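Virby: learning to push blocks from play data
Project report, second-year robotics module

1. Aim

Our project looked at whether a policy trained on unscripted pushing could follow short written commands such as "move the yellow heart to the blue cube". We wanted to know how much the wording of the command mattered, and whether relabelling the data after collection was worth the time it took.

2. Data

We collected 3,000 short clips by teleoperation. The operator pushed the blocks freely and was not given a goal. Afterwards we wrote a command for each clip in our labelling tool, Wogan, by watching it and typing what had been done. Clips in which the arm moved but no block did were thrown away - we should have kept them as negatives.

3. Training

The policy, which we call Drutero, takes the camera view and the command and gives a small movement of the tip in the plane of the board. Height is fixed. Training took 19 hours on the shared machine. A second version was trained on the same clips with commands made from a template.

4. Testing

Each version was given 50 commands. Before every command the blocks were put back in mixed groups, some touching, some on their own. A run counted as a success if the named block ended up against its target within the time limit.

The yellow heart is a fair test of steering, as it has a point at one end and lobes at the other and tends to turn when pushed off centre. Starting with the rod to the right of it, as here, the policy has to choose a side before it makes contact.
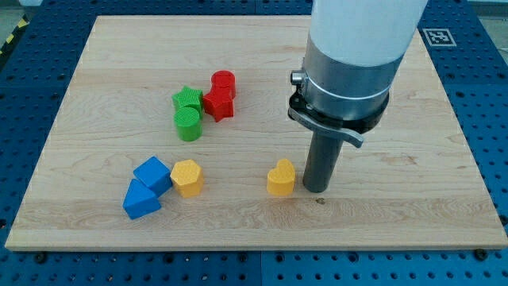
5. Results

The version trained on our own wording failed 18 commands. The template version failed more than half, mostly where two blocks of the same colour were touching and the command named only one of them. Both versions were slow to separate a group.

6. Further work

We would add clips that start from tight groups, and let the tip lift so that it can move over a block - at present it has to go round.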